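Tenholm Street Shared Kitchen — walk-through checklist, with my comments
Jul 28, 2021

Hi all! I did the July round with Nilton Agudelo, who was kind enough to hold the ladder. Anything marked FIX has a name next to it.

1. Exits and hallway
Back door opens fully — OK
Exit sign lit on battery — OK
Hallway clear — FIX (Khairul). The Moveck flour delivery was stacked along the wall again, and I had to turn sideways to get by. Please, please use the storeroom.
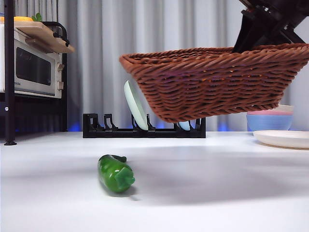
I also tried the front door with the deadbolt on, and the thumb turn is getting stiff. A little graphite should do it.

2. Fire
Extinguisher gauge in the green — OK
Tag current — OK
Fire blanket reachable — FIX (me). It was hanging behind the aprons, so I'm moving the hook to the other side of the door.
Smoke alarm tested — OK, and very loud (sorry, upstairs!)

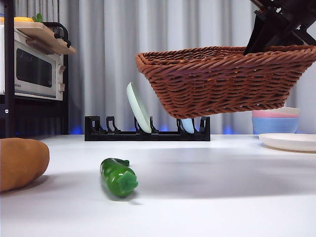
3. Electrical
GFCI outlets trip and reset — OK on all 4
Cords in good shape — FIX (Nilton). The Cista mixer has a nick in its cord near the plug. I've taped a note on it, so leave it unplugged until he's swapped the cord.
Panel door closes — OK, if you lift it a bit first

4. Water and cold storage
Hot tap — 127 degrees, OK for washing up but hot enough to hurt, so the warning sticker stays
Fridge — 40 degrees, which is right at the limit. I turned the dial down one notch and I'll check again.
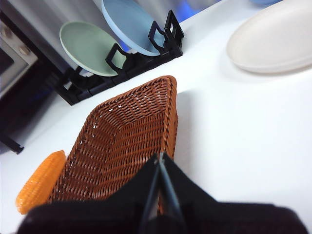 The freezer seal has a gap at the bottom corner where you can slide a piece of paper straight through. Bermúdez can order the part, but we need the model number off the back — does anyone have long arms?

5. Floors and counters
Mats flat, no curled edges — OK
Floor drain clear — OK
Worktops wiped, no chips or cracks — see comment
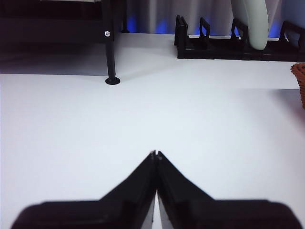 White tabletop, bare across the middle.

My comment on worktops: wipe right up to the edges, please, and go easy on the bleach spray. Khairul Subramaniam has the refill bottles if you run out.

Signed copy is on the clipboard by the panel.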